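Acoustic privacy is the part of small-flat design that gets the least attention and produces the most complaints. My view is that the sound rating of a party wall should be printed on every letting advert, next to the floor area and the rent.

The present position is odd. A tenant can find out how well a boiler performs before signing, but has no figure for how much of next door's television will arrive through the wall. At the Bronside block, 336 flats were let on floor plans alone. Harriet Marchetti went through the repair log there and found 26 requests to move a bed to another wall, all logged as "furniture".

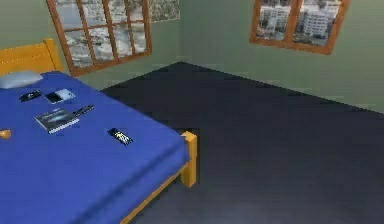
*Rendered bedroom, bed with blue cover and wooden headboard.*

Two kinds of sound need separate treatment. Airborne sound (speech, music) is reduced by mass and by sealing gaps. Impact sound (footsteps, dropped objects) travels through the structure, and a heavier wall does little for it. A resilient layer under the floor finish does far more. Adverts that promise "solid walls" deal with the first and are silent on the second.
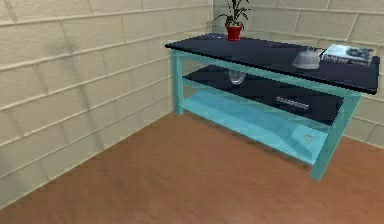

Bronside Housing Standards Group – Opinion

Tobiloba Ibrahim objects that a printed rating would be misread. A laboratory figure describes a perfect sample, and a built wall has sockets, pipe holes and poor mortar. I accept the point, and would print the site-tested figure only. Where no test exists, the advert should say "untested".

Cost is the other objection. At 500 pounds a test, with one flat in ten sampled, the charge per tenancy is small – less than most landlords spend on repainting a hallway. 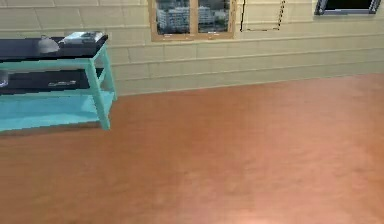
It would also fall over time, as repeat lettings would use the same result until the wall or floor was altered. Replacing carpet with hard flooring should count as an alteration. At present it does not, and the flat below learns of the change at six in the morning.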